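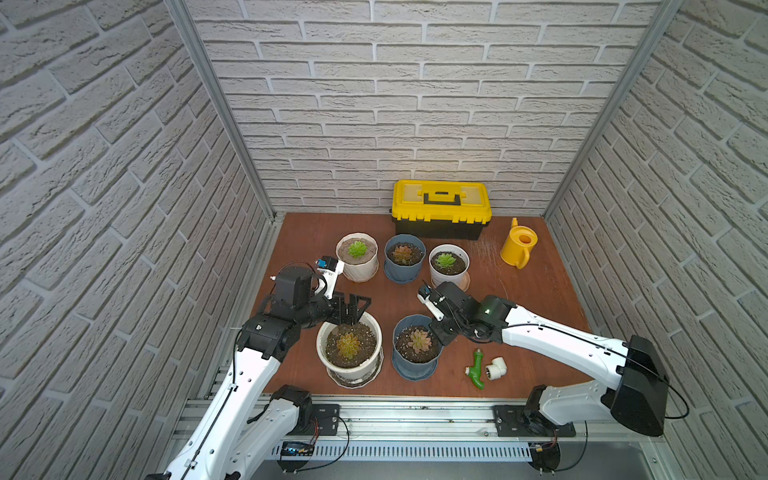
Home Ask Browse Garden & Outdoors Sign in

Leaving pots for 11 days in March?

We're off to Stakden to see my sister -- first proper trip in ages! -- and I have 13 pots of seedlings on the kitchen sill, mostly tomatoes and a few sweet peas. Would they cope if I soaked them well before we go, or is that asking for trouble?
Preben Hafstein

Sallach
Hello Preben, how lovely. I wouldn't just soak and hope, as small pots dry out faster than you'd think. Stand them all on an old wet towel in a tray, with one end of the towel trailing in a washing-up bowl of water, and move the lot off the sunny sill. Do try it for a couple of days first while you're still home -- mine were soggy until I lowered the bowl. The sweet peas could go outside in a sheltered spot if they've hardened off a bit.

Drindum
ask a neighbour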